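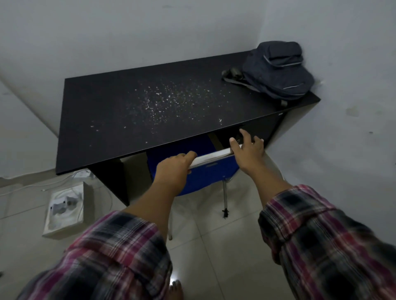

Both hands on the blue chair, backpack in the back corner of the desk.

Clearing a desk corner: tips for the task file

A desk against a wall is a good first job for a home tidying setup. It has furniture that moves, furniture that doesn't, a soft bag, cables and a dirty surface. These tips are for Goton 4, but most of them carry over to any planner that reads a task list.

Do the job by hand first. Write down each thing you touch and what you were holding at the time. This list becomes your task file, and it will be longer than you expect.

Put the chair before the desk. A chair tucked under a desktop blocks the reach to the surface and hides part of the floor. Make "chair clear" a condition for wiping, so the planner can't skip it when it looks for a shorter route.

Give the chair two grasp points on the top edge of the backrest. With a single point in the middle, the planned pull tends to swing the legs. Add a margin under the desktop too, or the fingers will be planned straight into the underside.

Treat a backpack as two objects. The body can be a soft box. The strap needs its own entry, with a length and a loose end. If you leave it out, the collision check passes and the strap catches on the first chair leg.

Dark bag on a dark desk: turn the contrast threshold down before you try anything else. In Qaisi the setting is in the surface tab. Raise the lamp as well if the room is dim.

Don't let crumbs become objects. White specks on a black top can come back from the detector as hundreds of tiny items. My worst run listed 325, and the planner made a pick for each one. Set a minimum size and send everything smaller to a "wipe" region.

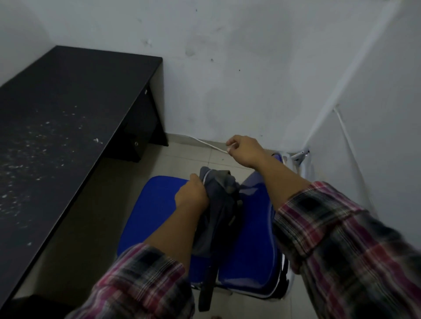 PESTHOLM, April

Cables are the other half of the work. A thin white cable along the foot of a pale wall is easy to lose, and a depth map may show nothing there at all. I mark the whole strip where the wall meets the floor as "cable likely" and keep the base and the mop out of it. The arm may go in, slowly, with the force limit at its lowest.

Let the two arms have separate goals. One can keep a bag steady on a chair while the other reaches toward the wall. In the file this is a "hold" with no end time and a "reach" that runs beside it – not one after the other. End the hold by hand until you trust it.

Set a pull limit on anything tagged as cable. If the line goes tight, the step should stop and ask.

Mask the wall. Scuffs and dark smudges get read as holes or fixtures. Draw the mask once, save it with the room, and redraw it if you move the desk.

Knobs on the drawer panel should be tagged "ignore" for this job. Otherwise a helpful planner may decide to open something.

Keep your logs short. Mine ran to over 3110 lines before I switched off the per-frame messages. The Calusska viewer will fold repeated lines, but it is slow on long files – trim them first.

Save the task file under the name of the room. You will want a second desk later.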